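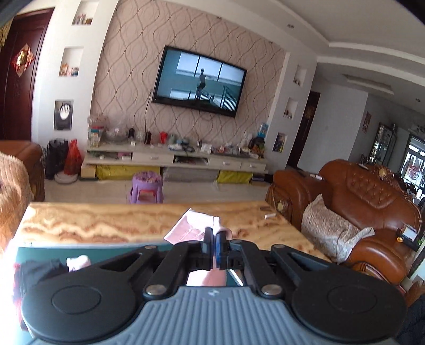 The man who answers the letters

August
By Lenka Murín
Filed under: People & Places / Long Reads

Valdir Caldeira has been secretary of the Flemden Crossword Circle for 17 years, a post he took on for one evening while the previous secretary looked for her glasses. He sets the puzzle in its monthly sheet, which goes out to 600 subscribers. A good many of them write back.

"They don't write when they like it," he says. "I had a card once that said 'Very fair, 14 across.' I kept that."

He is speaking in his kitchen, where the kettle has been boiled twice and no tea has yet been made. He grew up speaking Portuguese and learned his English from a landlady in Badoven who did the crossword aloud over breakfast. It left him with some odd gaps. He knew "ogee", "erne" and "stoat" before he could ask for a refund.

His first puzzle was rejected by the Trimeck Advertiser, and so was his second. The third was printed with the wrong grid. "Two people sent in a completed solution," he says. "I would still like to meet them."

The trade in grievances

The letters live in box files, sorted by complaint. Spelling is the thinnest. Birds is fatter than you would think. The fattest is marked Indirect Anagrams, and he will not discuss it before lunch.

I ask what makes a bad clue. He goes quiet for long enough that I check my recorder.

"A bad clue is one where you get the answer and feel nothing," he says. "If you're cross, fine. Cross is a result."

He reckons he has written nearly 3,000 clues he would stand by, and won't say how many there are altogether. His own favourite took him a winter and was solved by a retired dentist on the bus. The dentist wrote to say it had been "a bit easy this month". That letter has a file to itself.
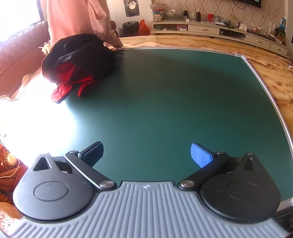
On being caught out

His worst hour came over a river. He had put the Vlček in the wrong country, on the word of an old school atlas, and the post arrived in bundles. One reader enclosed a map. Another enclosed the same map, laminated.

"I apologised in the next sheet," he says. "Then I misspelt it in the apology."

Did he think of giving up?

"Every month, on about the ninth. Then somebody cancels over a hyphen and I get my appetite back."

He has begun looking for a successor, in the sense that he has mentioned it once, to me, and asked me not to print it. When I point this out he waves a biscuit and says to go ahead, they only read the clues anyway.

At four o'clock he walks me to the door and asks if I do the puzzle myself. I say I usually get about half. He asks which half.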